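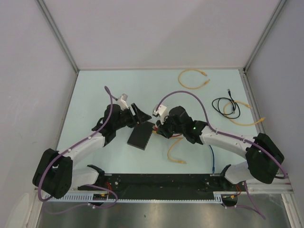 The Pelley two-arm cabling bench during assessment.

The Matter of the Pelley Bench

The Office of Equipment Assessment at Egan received the application on 03/02/2026. It concerned a cabling service offered by the firm of Pelley, under which two robot arms would connect and disconnect the network cables of any subscribing department. The fee was payable quarterly. A trial was included at no charge.

Mr Omprakash Kaushik, Senior Assessor, was assigned the file. He had assessed equipment for 38 years and had recommended the purchase of two items, a kettle and a weighing scale. The scale had since been returned.

He was accompanied by Miss Marisa Santoro, who had joined the Office in January and whose duties were to observe and to carry the forms. The firm was represented by Mrs Pierina Costa.

"The assessor may ask the bench to do anything within the schedule of services," said Mrs Costa. "The schedule is at Appendix B."

Mr Kaushik read Appendix B in full, standing up. He then asked for a cable to be put into the switch.
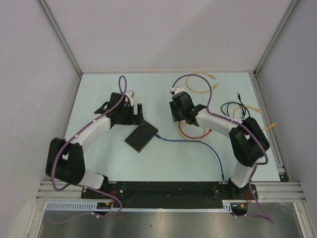

The arms moved at a pace which Mr Kaushik entered on the form as "unhurried". He asked whether they could be made to go faster. Mrs Costa replied that they could, and that the firm did not advise it. He wrote this down as well, and underlined it, and Miss Santoro understood from the underlining that he approved.

There were 49 questions on the form. Question 9 asked whether the equipment would distress members of the public. Mr Kaushik considered the left arm for some time.

"It waits for the other one," he said.

"It is told to wait," said Mrs Costa.

"I have worked with people who were told to."

Miss Santoro asked which box she should tick. She was instructed to leave it blank for the present and to bring the matter up again after lunch.

Lunch was taken in the corridor. Mr Kaushik spoke of his late colleague Thomas Carbone, with whom he had wired the old records building at Pludwood, one man at each end of the cable, calling out through the floor. They had not got on. Carbone hummed, and labelled things in green ink contrary to the guidance. When he retired, Mr Kaushik had traced every line himself in order to replace the labels, and had found no errors in them. He had left them as they were.

"That is not for the report," he added. 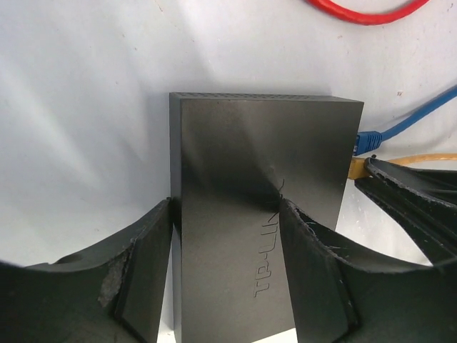
In the afternoon the assessor put the supplementary questions. He wished to know who would be answerable if a device were dropped, and was referred to Clause 2. He wished to know whether worn finger pads were replaced under the subscription, and Mrs Costa confirmed that they were, on request in writing. He wished to know whether the arms could work in the dark. Mrs Costa said that the question had not been raised before and that she would write to him -- she made a note of it there and then, in green ink.

Mr Kaushik watched her finish the sentence. He asked for one more cable to be tried, although the form did not require it.

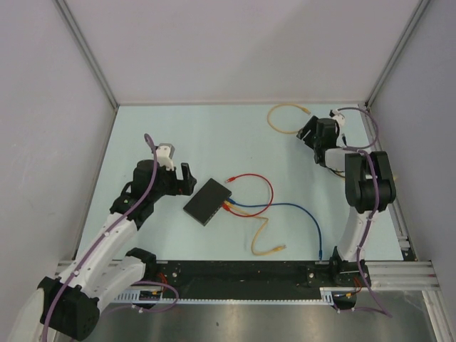

Findings and Recommendation

The Office finds that the service corresponds to its description. Subject to confirmation regarding work in the dark, and to the correction of a spelling in Appendix B, the Senior Assessor recommends that the subscription be taken up for one year.

With regard to Question 9, the Senior Assessor does not consider that members of the public would be distressed. He notes that the arms are patient with one another. Miss Santoro advised that there was no box for this remark, and it has been entered in the margin.

The report was countersigned by Loredana Santoro, Deputy Registrar and aunt of the observer, who queried the margin, was shown the form, and let it stand.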